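I've been sorting out the flat one box at a time, and since I can't resist a before-and-after I'm putting the lot on a page. Paloma Holloway asked for it too (she's doing hers next, or so she says!). The rule is simple — everything small goes into a box, and then I have to decide where it really lives.

## The hallway shelf

Keys, stamps, gloves. I did this bit first and it took me an entire evening, mostly reading old postcards. The gloves have gone up to the top cupboard until October.

## The bits and bobs box

My favourite of the lot, and the one I keep changing my mind about. It's the white box with the brown rim, and at the moment it's home to the mint-green mini fan, a little brown medicine bottle, a white tube and the 口洁喷雾剂, my mouth spray. The cream lattice piece is in there as well, towards the back.
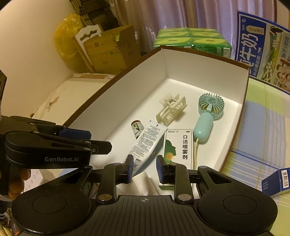
## What lives next to it

The green tissue packs stay outside the box, behind it, where I can grab one on the way out. The big blue 牛奶 carton belongs in the kitchen, really, but I do like the cartoon people on the side.

I'm thinking of moving the medicine bottle and the spray to the bathroom cabinet, though Ingrid Ridgeway reckons bathrooms are too steamy for that sort of thing and I should use the bedroom drawer. The fan can stay put. I had it on for most of last summer and I'm not hiding it away now!

## Still to do

Three more shelves, the desk drawer and the dreaded bag of cables. Thịnh Khương has offered to take any spare leads off my hands, so if you've been missing one of yours, shout before Saturday.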